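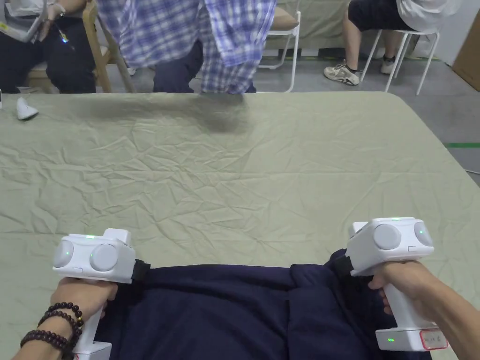 **Figure 2.** Navy fabric held at its near edge by two hand-held grippers, on a pale green cloth.

## 4.2 Saving work while the phone is offline

We have a soft spot for this part of the study, and we hope readers will forgive us if we linger on it a little. Most of the people who write business apps test them at a desk, with a good connection, and the apps behave beautifully there. Our two builds, Likard and Sosa, were used in stairwells, parking garages and the backs of delivery vans, where a form that takes a moment to save can feel like a form that has been lost.

Both builds kept a local queue of 3000 entries. Likard sent its queue as soon as any signal came back, while Sosa waited until the connection had held steady for 4 seconds — a small change to the code, but one that users noticed right away. 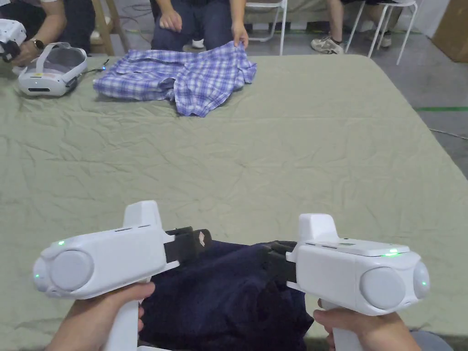
## 4.3 Notes from the field

We kept a shared diary during the trial, and we reprint one entry, lightly trimmed, for the flavor of it.
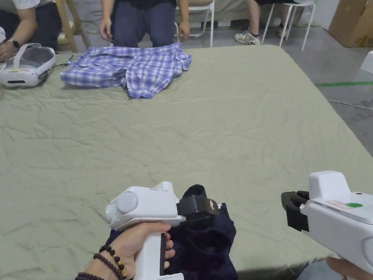 SETON, June — Likard tried to send the same order two times this morning, and the server quite properly turned the second one away. The trouble was the message on the screen, which said "Failed" in red. The driver, being a careful person, typed the whole order in again. We have changed the wording to "Already saved" and will see how it goes over lunch.

Sosa had a quieter day, although its waiting icon kept spinning long after the queue was empty, and we spent a good part of the afternoon hunting for the reason. 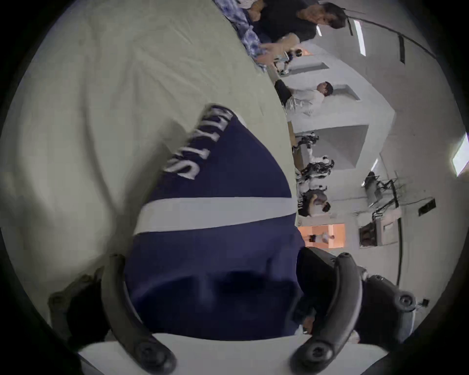 The cause was a timer that was never cleared when the app moved to the background, and the fix took two lines. We later found the same slip in Wekon, the older library that both builds borrow from, so anyone still using it may want to check how it handles a paused screen before blaming the network, as we did for most of a day.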